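From: Kenna Kinnear
To: Kiltosel list
Date: Sun 4 November
Subject: Re: Baskets for the small stuff

Archie Gunn wrote:
> Do we still want the wire basket on the main table?
> Things end up in it and stay there. I would go back to
> the plastic ones and give the wire one to Damero.

I would keep it. The mesh lets you see what is inside from a chair, and the plastic ones hide anything small. 

1. Wire basket. Small white items only. Cloths go in the plastic baskets. 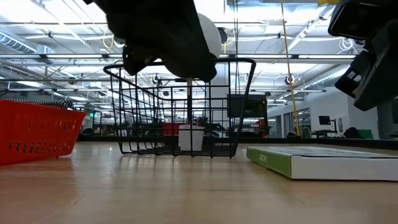
2. Loose cards. Please stop leaving these on the wood. If a card has printing on it, put it back with whatever it came with. If you can't tell, leave it in the tray by the Gourlay shelf and I will sort it out.

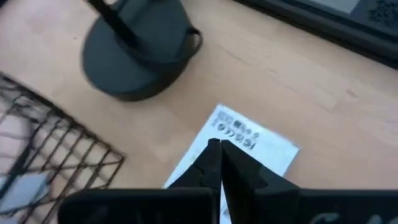 I have been through the tray once since September and most of it was easy to match. The rest I put in an envelope marked Pretton.

3. Plastic baskets. Red for cables, orange for boxes and their paperwork. The lamp stays at the back of the bench, and its base should not be used to hold cards down.
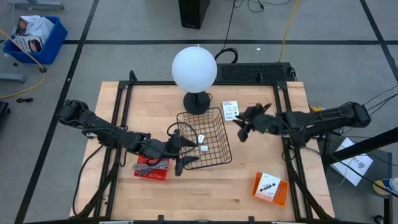

Archie, if Damero needs a basket, there is a spare in cupboard 4. It is a bit deeper than ours but will do for cloths. Let me know before you take it so I can change the list on the door.

Kenna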